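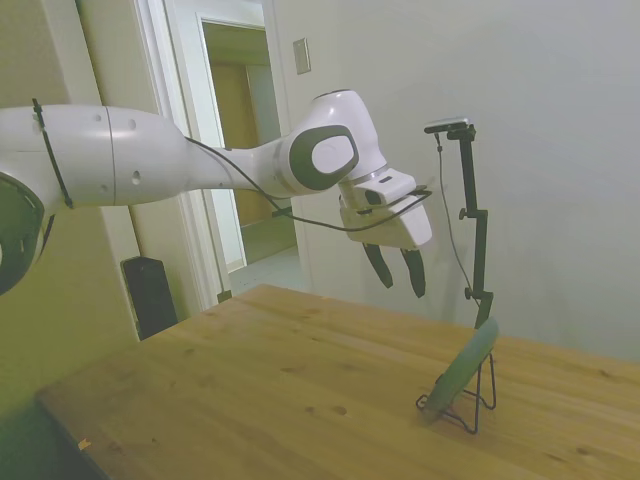 White arm over the light wooden table.

Ticket 214: upstairs radiator cold at the bottom, banging in the pipes
Opened Sep 29, 2025
Status: open, waiting on a part

Hello again, me with the noisy heating. You asked for everything I've tried so far in one place, so I've typed up my notes and tidied the swearing out of them.

The boiler is a Feren, put in by the previous owners, with Malteo valves on all the radiators. The house went up in 1911 and the pipes have been added to by every person who ever owned a spanner, so please bear that in mind! The back bedroom radiator gets lovely and hot along the top and stays stone cold at the bottom. When the heating comes on there's a banging under the landing, like someone dropping a tin of paint, and then it settles.

First go: bled the radiator. Hardly any air, just a spit of brown water all over my sleeve. No change.

Second go: turned every other radiator off to push all the flow through the bedroom one. It got a bit warmer low down on the left (the side the water comes in) but the right-hand corner was still cold after a whole evening. The banging was worse, if anything.
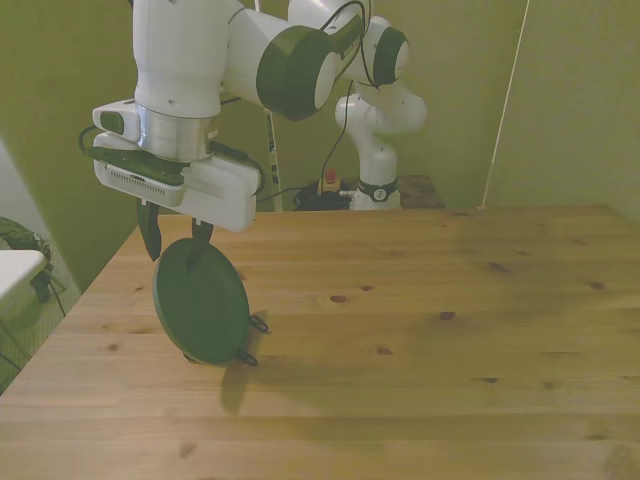

Photo: Pawłowska Studio

Third go: took the head off the Malteo valve to see if the pin was stuck. It was, sort of. It went down fine and came back up very slowly, so I worked it with the flat of a spoon until it moved freely and put the head back on. Bottom still cold, but the knob does turn more easily now, so I'm counting that.

Fourth go: your suggestion, the Foma cleaner. I poured it in through the towel rail, ran the system as the bottle says and drained it off. What came out looked like strong tea with grit in it. I refilled, bled everything again and checked the pressure. The gauge drops from 2 to just under 1.5 overnight, which it didn't do before, and I can't find a wet patch anywhere. 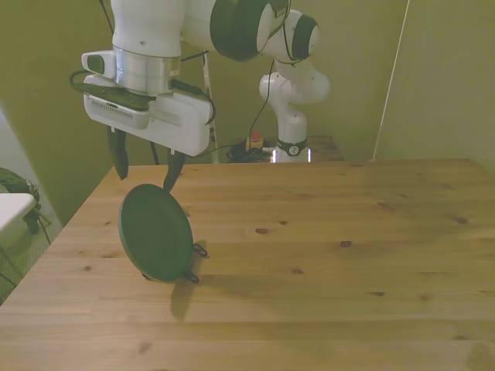
Dark green frying pan, gripped at the rim.

Where I am now: bottom of the radiator a bit better, I'd say halfway. Banging the same. Pressure a new worry. I last had the boiler serviced in May and nothing was said about the expansion vessel, but I don't think it was looked at either.

Questions for you, then. Can I leave the heating on while the pressure's creeping down, or should I stick to hot water only? And is the replacement valve the 100 mm one? The old one has no markings I can read. I'm in most mornings if it's easier to ring.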